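Swapping the CPU in an old Dell tower

I do these on the bench with the tower flat on its side and the panel off, so I'm looking straight down at the board. Give yourself 30 minutes! 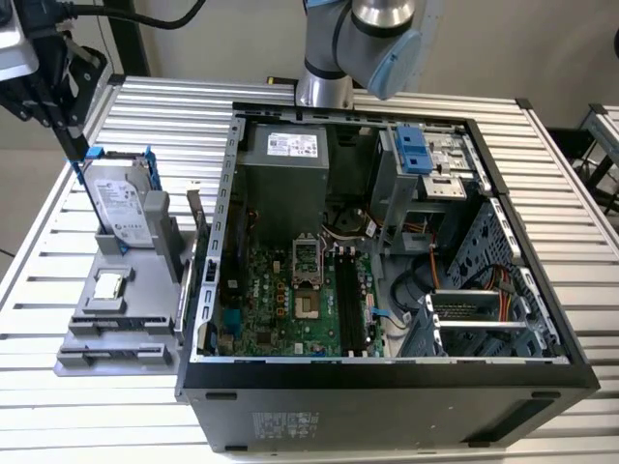
Step 1: Check the socket

With the old chip out, look over those gold pins (a flashlight helps) and keep your fingers well away.

Step 2: Drop in the new one

Match the notches, lower it straight down, then close the bracket and lever. It takes a bit of a push, and I still wince every time.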